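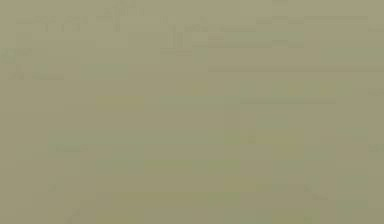
How Do You Teach a Robot to See Through the Fog?

Think about the last time you got up in the middle of the night for a glass of water. The lights were off. You could hardly see a thing, but you still found the door, got down the hall and didn't walk into the wall (or maybe only once). How did you do that?

Part of the answer is your eyes, which are good at picking up little hints. A faint line might be the edge of a shelf. A patch that's a tiny bit lighter might be a window. The other part is your brain, which has seen thousands of rooms and makes very good guesses.

Robots find this really hard! A team at the Lerkent lab in Clarnstead wanted to know if a robot could learn to make good guesses too. They called their project Lurkdale, and what they found surprised even them.

What a robot sees

A robot with a camera doesn't see a table or a cup. It gets numbers — a huge pile of them. Every tiny dot in a camera picture is called a pixel, and each pixel has numbers that say how bright it is and what color it is.

When two pixels next to each other have very different numbers, there's probably an edge there. Say a white plate is sitting on a black table. The numbers jump from high to low right at the rim of the plate, and the robot can find that rim with no trouble.

Now imagine everything is nearly the same greenish tan. The lines are soft and thin. One block is a little more yellow, and the one next to it is a little more gray, and you can't tell if you're looking at floor tiles, a tabletop or the sides of some boxes. The numbers hardly change from one pixel to the next. Scientists call this low contrast, and when you add blur on top of it, a robot can get completely lost.

Practice in a pretend world

You could fill a real room with real fog and let a robot bump around in it. That would take ages, and you'd end up with a lot of broken cups. So the Lurkdale team used a simulation, a pretend world inside a computer, a bit like a video game. The robot in it is pretend too. If it drops something, you press a button and start over.

The best thing about a pretend world is that the computer knows where everything is, even when the picture is a big smudge. After the robot makes a guess, the computer can tell it right away how close it got.

The learning part of the robot is a program named Cunha. At the beginning Cunha knew nothing at all. It guessed, found out it was wrong, changed itself a tiny bit and guessed again, over and over and over. That's called training, and it's a lot like learning to ride a bike, except that a computer never gets sore knees.

Three ways to learn

The team trained Cunha in 3 different ways to see which one worked best.

The first way was to show it only sharp, clear pictures. Cunha got very good at those. But when the team switched on the blur, it reached for things in completely the wrong place!

The second way was to show it only blurry pictures. You might think that would fix everything. It helped a little, but Cunha learned very slowly, because it never got to find out what an edge looks like when it's nice and clear.

The third way was the clever one. The team started with sharp pictures and turned the blur up bit by bit. They used 5 levels, from clear as glass all the way to thick as soup. Cunha had to do well on one level before it could go on to the next. Teachers do the same thing when they start you on small sums and save the long division for later. Scientists even call it curriculum learning, and a curriculum is just the plan for what you learn and when.

So what happened?

At the end there was a test. Cunha had 17 hidden objects to find, all at the blurriest level. When it had learned from sharp pictures only, it found 2 of them. When it had learned from blurry pictures only, it found 5. And when it had climbed up through the levels? It found all 17!

The team was so surprised that they ran the whole test again with the objects in new places. The step-by-step way came out on top again.

There's still plenty to work on. Cunha has only ever worked in its pretend world, and real fog swirls and moves in ways that are tricky to copy. Real cameras get smeared and scratched as well. The team plans to start trying it with a real robot arm in February, beginning with a steamed-up window and some big, easy blocks.

Why would anyone need this?

Lots of places are hard to see in. Kitchens get steamy. Ponds are murky. Firefighters have to work in thick smoke. A robot that can cope with a bad view might be able to help in places like these one day, and it could keep going when its camera gets dirty.

Try it yourself

You'll need a sheet of wax paper and a friend. Ask your friend to put a few things from your pencil case on a table while you look away. Hold the wax paper in front of your eyes and try to name each one. Then fold the paper in half so it's thicker and try again with different things. Keep folding!

Which things can you still name when it's really thick? What gave them away — the shape, the color, or something else?

Words to know

Pixel: one of the tiny dots that make up a picture on a screen.

Contrast: how different the light and dark parts of a picture are.

Simulation: a pretend world made by a computer.

Training: letting a computer program practice so it gets better at something.

Curriculum learning: starting with easy examples and moving up to harder ones.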